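Nestness Hostham low cabinet, light wood finish
Category: Office storage
Price paid: $220 per unit, delivered flat
In use: 12 weeks

The Hostham is a counter-height storage run with hinged doors, a lock and a flat top intended to double as a work surface. We bought it through Nazarenko Office Supply to replace open shelving in a shared room. Assembly took one evening. The panels came predrilled and the holes lined up, except on one rear panel, where a pilot hole had to be redrilled.

The top is the part that gets the most use. It does not flex when leaned on, and the finish wipes clean with a damp cloth. Ballpoint ink needs alcohol. The front edge has picked up one small chip, which I put down to our own handling.

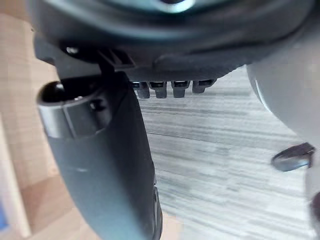

Close range, over the work surface.

Doors are plain rectangular panels on metal hinges, two per door. Ours needed adjustment after the first month – the left door had dropped enough to rub. A quarter turn on the upper hinge screw corrected it, and it has not moved again. The small latch plate near the top corner of the door holds well, although it closes with more noise than I would like.

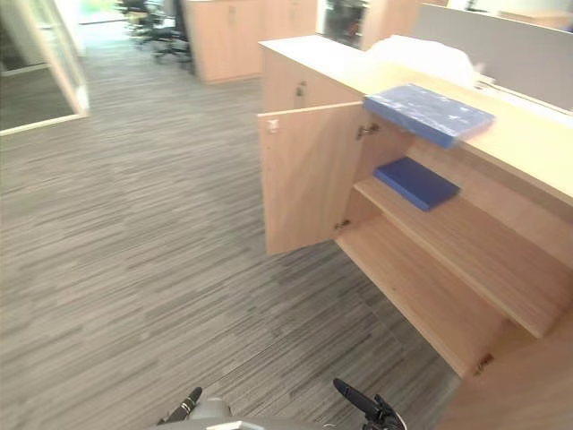
Left door open, blue binder lying flat on the middle shelf.

Inside, a shelf divides the space into upper and lower compartments. Binders can be laid flat with the spine outward. Shelf height is fixed on this version – check it against your tallest box before ordering. The lock is basic and comes with 2 keys. It will keep a door shut but I would not store anything valuable behind it.

Construction: 4/5
Hardware: 3/5
Would buy again: yes, at the same price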